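The checklist is not the safety

31 May 2019

I have now sat through my fourth presentation this spring in which somebody put up a slide that said "Inherently Safe" next to a robot arm. This one was from Skarnell, who are nice people and gave me a decent sandwich, so I'm sorry to pick on them. But I've been doing cell integration for 11 years and I still don't know what that phrase is supposed to mean when you print it next to a machine that hasn't been given a job yet.

An arm on its own isn't safe or unsafe. The standards are quite clear on this, if you read past the cover. What gets assessed is the application: the arm, the thing on the end of it, the part it carries, the table, the bins, and whoever is likely to put a hand in there. Most people who quote the standards at me have never read them. They've read the sales sheet from someone who has read a summary.

I asked Thabiso Visser, who I worked with back at Gralier, how many of the risk assessments that land on his desk mention the part being handled. His answer was "the good ones." Then he sent me one that was 75 pages long and had the wrong gripper in it. All of those pages were signed. The arm's force limits were in there, copied carefully from the manual, along with a floor plan, a training matrix and an appendix on forklift traffic in a building that had no forklifts. The word "cable" appeared in it once, in the phrase "cable tray."

So that's where I'm coming from. I like rules. I've written a few. What I don't trust is the way a rule turns into a form, the form turns into a signature, and then everybody stops looking at the table.

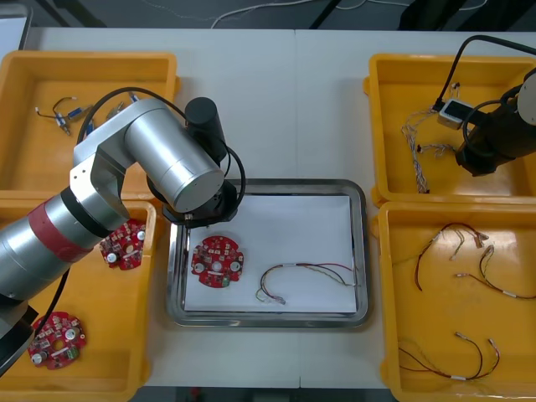
Cables are my pet complaint, and I'll go on about them for a while because hardly any cell checklist I've been handed says anything useful on the subject. You get a line like "cables suitably managed" with a box next to it. Suitably for what? A cable that looks tidy when the arm is parked can be a loop waiting to catch something when the wrist turns over. Look at how the black one goes over and around the wrist and the gripper on the silver arm, with another length trailing down toward the bin where the round red boards are kept. I wouldn't fail a setup for that on sight, and I wouldn't tick the box on sight either. I'd want to see the whole program run slowly, start to finish, with someone standing there whose only task is to watch the cable. Ask for that at a sign-off and see how popular you are.

Then there's what the arm is handling. Wire harnesses are floppy, they tangle, and they don't come out of a bin one at a time because your flowchart says they do. A gripper that pulls on one may drag another along with it, and now you have a loose connector swinging through a space that your assessment says is empty. Is that going to hurt anyone? Probably not. Will it knock a bare board off a tray, or snag, or trip a protective stop for the fifth time in a shift until someone "adjusts" the sensitivity? I've seen every one of those, and the last one is the one that worries me. Nuisance stops are how good settings go bad. There should be a rule that says who may change a force limit, and that the change gets written down with a name next to it. Most sites will tell you they have that rule. Ask to see the log.

Riaan Cele disagrees with me on plenty of this, and I said I'd put his side in. His view is that small bench cells are being smothered in paperwork written for big fenced machines, and that if you make the process heavy enough people will just go around it. He once had to answer 1,351 line items for a job at Trerero that involved two small arms and a table. He's right that this is ridiculous. I don't think a single reader ever made it to the end of that spreadsheet, and I include the man who wrote it.

Where we part ways is on what to do next. Riaan wants a short form for small cells. I'd take the short form, but only if it makes you stand at the bench to fill it in. Mine would have 4 questions:

What is the worst thing the part can do, as opposed to the arm?
Where does each cable go at the far end of every move?
If there are two arms, what stops them from meeting, and who tested that?
Who can change the settings, and where do they write it down?

The third one gets skipped more than you'd think. Two arms sharing a table usually means two controllers, or one controller and a lot of faith. "They're programmed not to collide" is a description of the intention. I want to know what happens when one of them stops halfway and the other doesn't get told. At Bozsik they had a perfectly good interlock for exactly this, and it had been bypassed since December so that somebody could debug a pick. The sign-off sheet was still taped to the cabinet, all boxes ticked, and every box had been true on the day it was ticked.

Which brings up dates. An assessment should run out. Change the gripper, change the part, move a bin over to the other side of the table, and you go back and look again. People groan at the bin one. But move a bin and you've changed the path, and if you've changed the path then the reach, the pinch points and the cable run could all be different. It's an hour's work on a small cell. I've spent longer than that waiting for someone to find the key to the teach pendant cupboard.

Skarnell have asked me for comments on their slides. I've sent back one, on the word "inherently," and I'll post their reply if they let me.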